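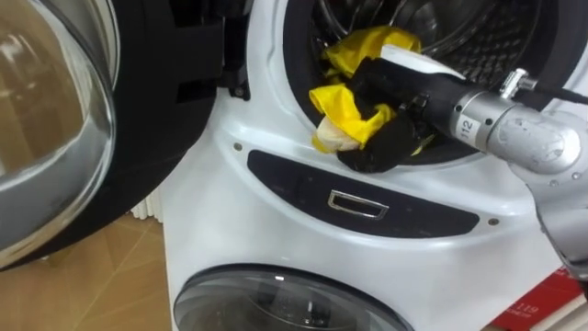
Entry by Siliņa, costume and props workshop, Nelside
March 2026

Continued with the crier coat for the Jemau street pageant. The old red wool is good in the body but the cuffs are finished, moths and also candle wax. I cut new cuffs from the remnant on shelf 2. The color is a little more orange. From the street I think it will pass, but please look at it in daylight before I sew the braid.

Braid: we have 212 cm of the gold one left. Both cuffs and the collar take nearly all of it, so the hat must get the yellow cord.

Hat still does not sit well. I put felt strip inside the band, two layers at the back. With the big wig it is now too tight, without the wig it falls to the eyes. Somebody must decide about the wig.

Bell: the handle was turning in the hand. I took out the pin, cleaned the hole, and set it again with glue. Leave it until tomorrow, please do not ring it for fun.

The scroll text came from the Duden office, 23 lines. I tried it with the lettering pen and only 10 fit on one sheet if the letters are large enough to read outdoors. So three sheets, joined on the back with linen tape. The wooden rollers can hold up to four, this is fine.

Not done: buttons, left shoe buckle, lining of the cape (it is pinned only, careful with fingers). The cape was last worn in November and the hem has still mud on it. I will brush it first and then see.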